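Household Routines, handout 6: clearing and setting a small table

Okay, so last time we did storage and I ran long, sorry! Today is tableware, and I want to start with the thing most of you skipped in the reading: sort before you carry. Plates with plates, flatware together, cups last. At my aunt's place in Shemweta we ate at a table barely big enough for a chessboard, and I still stack before I do anything else.

Stacking goes big plate under, small plate over. If a fork or knife is stuck between two plates, pull it out first - it makes the top one rock. Loose flatware can ride on a plate, as long as you keep it flat and walk slowly (I don't always, and I've paid for it).

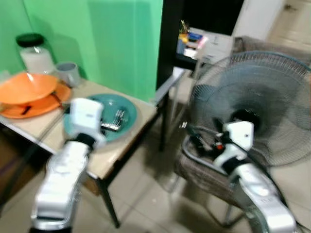 Flatware and cups, two tables.
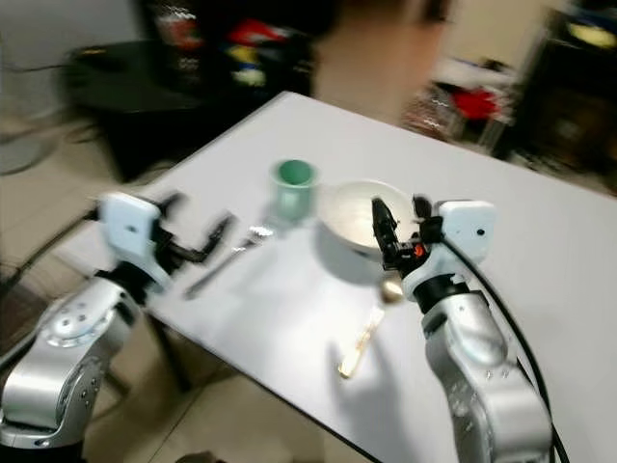
Gülizar Oral wrote back after the May session that she does it the other way around: cups go first, every time, as they're what she knocks over when she reaches for the plates. She also thinks a spoon belongs in the bowl for the trip to the sink. Fair point, and I've tried it her way since then. I still like cups last, but on a crowded table I might give in.

For next time: set your own table for two, clear it both ways, and write down which order felt easier. Half a page is plenty. Room 511 again, and bring the Cuko worksheet, please!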